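Moushumi Kanagaratnam talks so fast about soup that I gave up on my notebook and let the recorder do the work. Her first cookbook, Onon, came out in July, and it gathers the dishes she learned while cooking her way through 21 family kitchens.

"I thought I'd be writing down recipes," she says. "Mostly I was peeling onions and being told I was doing it wrong!"

The best teacher of the lot, she says, was Adanech Nigatu, who made her cook the same lentil stew for six days running. "By day four I stopped measuring. She saw that, and she finally let me sit down and eat."

The stew is on page 200, and I've made it twice already (double the garlic, trust me). There's a wonderful chapter on flatbreads too, and the notes on spice blends are a joy to read even if you never get near a stove.

Is there a second book coming? She laughs. "Ask my editor. I've got 3000 words on pickles and she hasn't seen any of them."

Onon is published by Stellel.
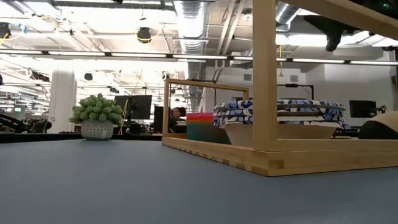
Dishware in a bamboo rack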